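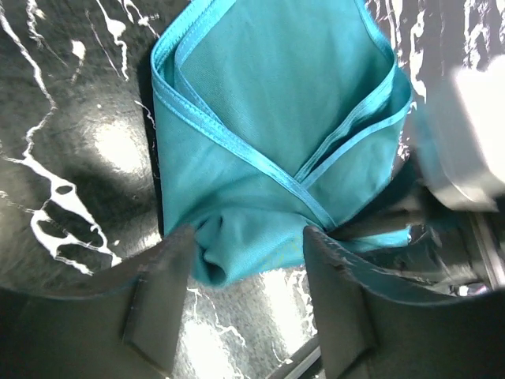

It takes longer than you'd think to fold a thing well, according to one regular at the Groder Street linen evenings, and the corners are where most people give up. She had come along on Wednesday with a bag of napkins that had been stuffed in a drawer since her daughter's wedding, and she went home with every one of them pressed flat and squared off, which she said pleased her more than it probably should have.

The evenings are run by Sesano, the little fabric and mending shop next door to the old Lungu bakery, and they have been going on in the back room there since the shop moved in. The idea is simple enough. People bring whatever cloth they have at home that needs sorting out - tablecloths, aprons, tea towels, the odd curtain - and sit down together to smooth it, fold it and, where the stitching has started to go, put it right again. The kettle is on from the moment the door opens, and there is usually a cake of some kind, although the shop does ask that it stay on the far side of the room from the whites.

This week was given over to cloths with a bound edge, the sort with a strip of shiny binding sewn all the way around, and there was plenty to say about those. Binding is lovely to look at but it has a mind of its own, especially on a curve, where it likes to pucker and pull the whole piece out of line. The advice from the shop was to lay the cloth on something hard and smooth, ease the edges flat with the side of your hand, and fold from the middle outward so that the bound edges don't all pile up in one place and make a lump. Anyone with a satin binding was told to go gently with the iron and to use a pressing cloth.

There was some friendly disagreement over whether a big cloth should be folded in 3 or simply halved and halved again, and it was still going when the coats came out. Those with deep shelves seemed to favor thirds.

The shop is also gathering clean, folded linens for the Amano supper club, which sets its tables with whatever it is given and has never minded if nothing matches. The pile so far stands at 913 pieces, counting napkins, and there is room for more. Donations can be left at the counter whenever the shop is open.

The next evening starts at 7 p.m. the Wednesday after next, and there are 20 chairs, so please let the shop know if you plan to come. Bring a cloth or two and your reading glasses.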